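"I changed the paper before you came": Ebony Halliday on the work table

02/09/2021

6 min read

Ebony Halliday wants to talk first about the table, and only later about herself. We had agreed to speak on how small objects are laid out, sorted and packed at Skukard, the workroom in Triltbridge which she has run for six years. But when I switched on my recorder she was already at the paper roll, pulling the loose end straight with the flat of her hand.

"People ask me what tools we have," she said. "They never ask me what is under the tools. For me it begins there. If the surface is wrong, you are tired by eleven o'clock and you do not know why."

The surface, in her case, is brown paper on a white table. She started with the table alone. It was bought second-hand from Gronow, a shop fitting company, and she liked it very much in the beginning because every crumb was visible on it. After one month she liked it less. The white top reflected the ceiling lamps, and pale things became difficult to find.

"You put down something white and it is gone," she told me. "Also something glossy. I had a headache each Friday. Then Wilfredo put a sheet of wrapping paper over the table to protect it from glue, and he forgot to remove it. I worked on it all afternoon. In the evening I asked him to leave it there."

Wilfredo Estrella is her colleague, and he remembers the story in a different way. According to him there was no glue. He was wrapping a lamp, the sheet was too large, and he did not want to cut it. They have discussed this many times, and I did not try to decide who is right.

What they do agree on is the kind of paper. It has to be matte. They tried a coated paper from another supplier, and small parts were sliding on it each time somebody leaned on the table. The paper they use now comes on a roll of 200 meters and it is plain brown on both sides. Halliday does not iron it and does not tape it on all sides, as I had expected. I asked if the wrinkles disturb her.

"A little wrinkle is good," she said. "A round thing stops at a wrinkle. A big fold is not good, because you put a thing on it and the thing leans. So with my hand I take away the folds and I leave the wrinkles. Precious says that I am too strict about this, but she also does it now."
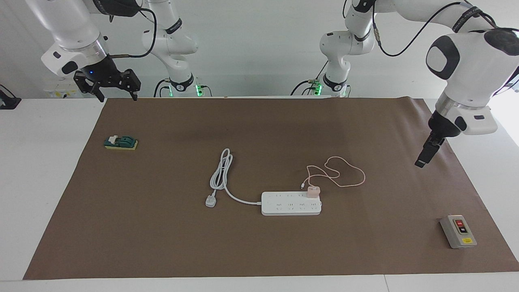

The paper laid diagonally, with a strip of white table left free at the edges.

I was curious about the angle. In most workrooms that I have visited, a cover is placed parallel to the edge of the table, like a tablecloth. Halliday laughed when I mentioned it, and for the first time she sat down.

"My mother would also ask this! With a tablecloth you must be straight. But I stand at the front and I reach to the back, and my arm does not go straight, it goes a little across. When the paper goes across too, I feel that the things are lying in front of me. Maybe it is only a habit. Keegan puts it straight when he has the early shift, and I turn it again."

Keegan Waaka, who was passing with a carton when she said this, answered that he turns it back when she goes to lunch.

The strip of uncovered white is, on the other hand, a rule. Everything on the paper is in work. Nothing may be put on the strip, also not a pencil, also not a cup. She explained to me that the border was born from an unpleasant day in November, when an order for Stusard was packed and the lid of one box was missing. It was lying at the edge of the table, half on the paper and half beside it, and each person believed that another person had put it there for a reason. The box was sent without the lid.

"They were polite," she said. "They wrote a very short letter. I still have it."

Since then, an object is either on the paper or it is away from the table. I asked her whether there is also an order on the paper itself. She took some time before she answered.

"I like the things spread. Heather likes them in rows, and her rows are beautiful, I must say. But when I see a row I look at the row. When the things are spread, with space between them, I look at each one. I can take one without touching the neighbor. So on my days they are spread and on her days there are rows, and the customer receives the same box."

Heather Pomare, by telephone, confirmed the rows.

We spoke for some time about the cost. A sheet stays on the table for two or three days, then it goes into the cartons as filling, so that it is paid for once and used twice. Before the paper, Halliday had bought a rubber mat for 65 dollars. It was easy to wash, but it had a smell which did not leave the room, and dust stayed on it. The mat is now under the printer, where it makes the printer quieter.

At the end I wanted to know what she would recommend to somebody who packs or sorts at home, on a kitchen table, with no roll of paper.

"Open a paper bag," she said. "Cut it on one side, take off the bottom, make it flat with your hand. Put the printed side down, otherwise you are reading the whole evening. And leave the border free - this I would say to everybody. Two fingers wide is enough."

She showed me the two fingers, and then she went to help Waaka with the cartons.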